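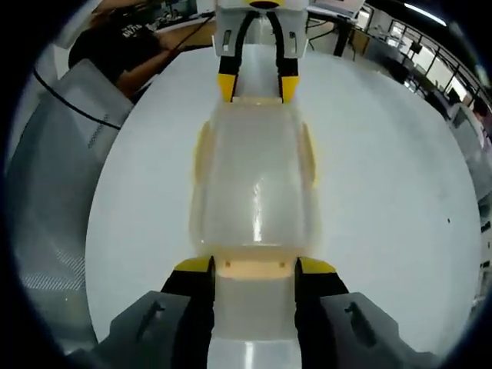 Can It Do the Dishes Yet?
Speaker notes, Simone Arruda
Magalhães Hall, July 24, 2021

Slide 1. Wait for the doors to close. Thank Tainá for the invitation. Say up front that I work on kitchens and packing benches, so there will be nothing on cars or drones.

Ask for hands: who has a robot vacuum at home? Then: who has to pick up the floor before it runs? Let them laugh, move on.

Slide 2. What machines do well today. Moving a known box from a known place to another known place. Driving screws. Sorting parts by weight. The line at Drundley handles up to 600 trays an hour and has done it for years. Every tray is the same tray, though, and it comes in facing the same way.

Slide 3. What a kitchen asks for. Take a plastic food container with a lid that locks. A person opens it while talking on the phone. For a machine it is several jobs:
- find the container, which is clear, on a white table
- hold the body firmly enough that it doesn't slide
- release the clasps
- lift the lid without tipping what is inside
- put the lid down somewhere it can be found again

Go slowly on clear plastic. Depth cameras often see through it or pick up a bright reflection and place the surface in the wrong spot. Two grippers help, one to steady and one to work, but then they have to agree on who is holding what.

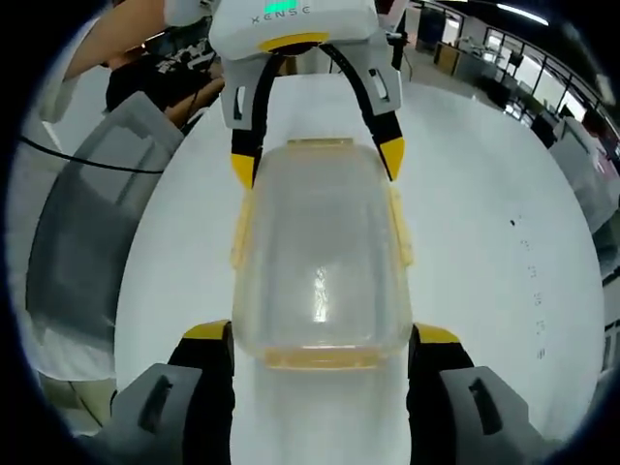 Can a robot open a lunch container as well as a person can?

On a good day, with a container it has practiced on, it can come close, but change the brand or the lighting and it often fails.

Slide 4. The Cindska trial. We ran 636 attempts at opening and closing one model of container, and 236 of them failed. Read both numbers twice, people write them down. Most of the failures were at the clasps. The fingertip would land on the clasp but push at the wrong angle, and the whole container would turn. A smaller group failed on closing – three sides down and the fourth popped back up.

Mention that touch sensing in the fingertips made a difference on closing and very little on opening. I don't have a good explanation. If someone asks, say so.
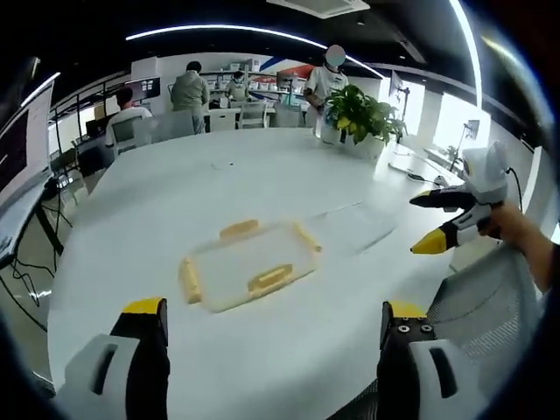 p. 236

Slide 5. Lids. A lid with clips on all four sides doesn't lie flat the way a plate does. Pinch it in the wrong place and you bend a clip. People turn a lid in the hand to find the right edge, and we hardly notice doing it. Turning things within the grip is still hard for two stiff fingers. Most systems put the lid down and pick it up again.

Skip the Prematov clip if we are past twenty minutes.

Slide 6. Where that leaves the shop floor. I would put a machine on one container in one size, with a person nearby to clear the jams. I would not put it in a home yet. A home has old lids that don't match, wet counters and a dog.

Cost: don't give a figure. Send price questions to Tainá, she has the sheet.

Slide 7. Questions. Repeat each one into the microphone. Leave the contact slide up while people pack.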